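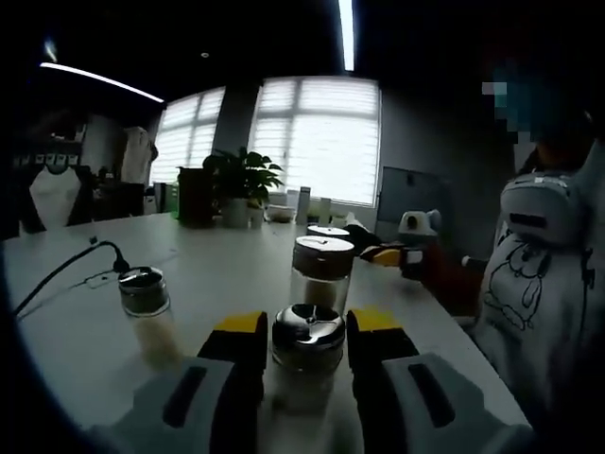 Section 4: Setting Up the Pantry Scale and Labeler

This section covers placing the Messina unit, setting the zero point, recording empty container weights, and printing the first labels. Read it through once before you start. If you have the older Stalter base, the steps are the same, but the Tare key is on the left side and has no light.

Before you begin

You will need the scale base, the weighing plate, the power adapter, one roll of labels, and the containers you plan to use. Containers should be clean and completely dry inside. Water left under a rim or in a threaded lid will be counted as part of the container and will throw off every later reading.

Placing the scale

1. Choose a flat, firm surface away from the stove, the sink, and any fan or heating vent.
2. Set the base down and lower the weighing plate onto the center post. It should drop into place without force.
3. Look at the level bubble on the back edge. Turn the rear feet until the bubble sits inside the ring.
4. Plug in the adapter. Run the cord behind the base so that it does not touch the plate.
5. Wait 15 minutes before weighing anything. The reading drifts while the unit warms up.

CAUTION: Do not lift the base by the plate. The center post can bend, and a bent post is not covered by the warranty.

NOTE: If you move the scale to another surface, even in the same room, check the bubble again and repeat the zero setting below.

Setting the zero point

1. Remove everything from the plate.
2. Hold Zero until the display shows four dashes, then let go.
3. Keep your hands off the surface until 0 appears and stays on.
4. Press the plate lightly in the middle and release it. The display should return to 0. If it doesn't, repeat from step 1.

Recording container weights

The scale can store the empty weight of each container, so you can weigh what is inside without emptying it. There are 176 memory slots. Each one holds a weight and a name of up to 15 characters.

1. Decide whether you will weigh containers with lids on or lids off. Either works, but use the same method for all of them.
2. Put the empty container in the middle of the plate.
3. Wait for the steady mark (a small circle) to show on the left of the display.
4. Press Store. The next free slot number appears.
5. Enter a name with the arrow keys, then press Store again.
6. Write the slot number on the bottom of the container with a grease pencil or on a small sticker.

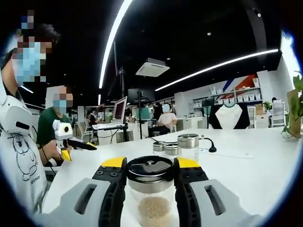 Lids are the most common source of error. Two containers from the same set can take lids that look alike but differ by several grams, and switching them changes the stored weight. If lids get mixed up, weigh the empty containers again and store the new figures over the old ones.

NOTE: To overwrite a slot, hold Store for three seconds before entering the slot number. A short press will create a new slot and leave the old one in place.

Weighing the contents

1. Enter the slot number and press Recall. The display shows a negative number. This is normal.
2. Place the filled container on the plate.
3. Read the weight when the steady mark appears. The figure shown is the contents only.

If the display reads "Hi," the load is over the limit. Take the container off right away and divide the contents between two containers.

Loading labels and printing

1. Open the side door and push the empty core out toward you.
2. Insert the new roll with the loose end coming off the bottom.
3. Feed the end under the gray bar until it shows at the slot, then close the door - it should click.
4. Press Feed once. One blank label comes out.
5. Recall a slot, weigh the container, and press Print.

The label shows the name, the net weight, and the month. A full roll holds 227 labels. Labels stick best to glass and hard plastic at room temperature. Let anything from the refrigerator or freezer warm up and wipe it dry before you apply one.

CAUTION: Use only plain thermal rolls. Coated labels leave residue on the print head.

Error messages

E1 - Plate not seated. Lift it off and lower it again.
E2 - Surface not steady. Move the scale or remove whatever is causing the vibration.
E4 - Label jam. Turn the power off, open the side door, and pull the strip out in the direction of the arrow.
E7 - Memory full. Delete slots you no longer use (see Section 6).

If an error stays on after you have followed these steps, unplug the unit, wait one minute, and start again from "Setting the zero point."

Related topics
Section 3: Parts and Controls
Section 5: Changing Units
Section 6: Managing Memory Slots
Section 8: Cleaning the Print Head
Replacing a Trendis Adapter
Stalter Base: Key Layout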